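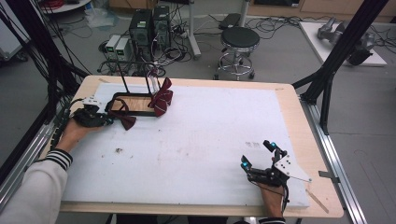
Retail Fixtures and Display: Inspection Checklist
Gostano store, ground floor. Inspected February 25, 2023.

1. Countertop display racks
Base sits flat, no rocking. OK.
Uprights straight and tight in the base. OK on 7 racks. One upright at the Preda counter turns by hand. Tighten and recheck.
No sharp ends at eye level. OK.

2. Wall shelving
Brackets fully seated in slots. Four not seated, bay 13. Corrected during inspection.
Load label present. Missing on the Enside bays. Reorder, part 3760.

3. Aisles and exits
Clear width kept along full length. Not OK. Stock cartons by the rear exit, moved during inspection. Repeat finding from September.
Exit signs lit. OK.

4. Electrical
Cords not run under mats. OK.
Case lighting covers in place. One cracked, Stediretti case. Light switched off and tagged until the cover is replaced.

5. Ladders and step stools
Feet and treads intact. OK.
Stored out of customer areas. OK.

Open items: 1, 2, 4. Item 3 to be checked again at next inspection.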